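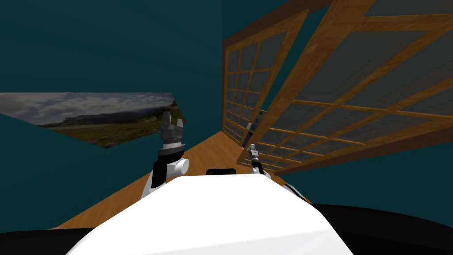 **June concert: the winds take over!**

What a term it's been for the Lolteo Community Orchestra, and we're finishing it with a program our wind section has wanted to play for years. Kamlesh Sengar conducts Dvořák's Serenade in D minor, with that glorious opening march, and then the strings join in for Grieg's Holberg Suite (if you've only heard it on the radio, come and feel those galloping first bars in the room).

Ardalan Amini is our bassoon soloist after interval, playing the Weber concerto he's been polishing since summer. The slow movement is gorgeous!

Doors at Bekow Hall open at 5 pm. Tickets are $20, kids free, and nearly 526 seats are up for grabs, so bring the neighbours. Supper afterwards in the Tiwari Room. Plates of something sweet are very welcome.

Players: black folders back to Kamlesh by interval, please.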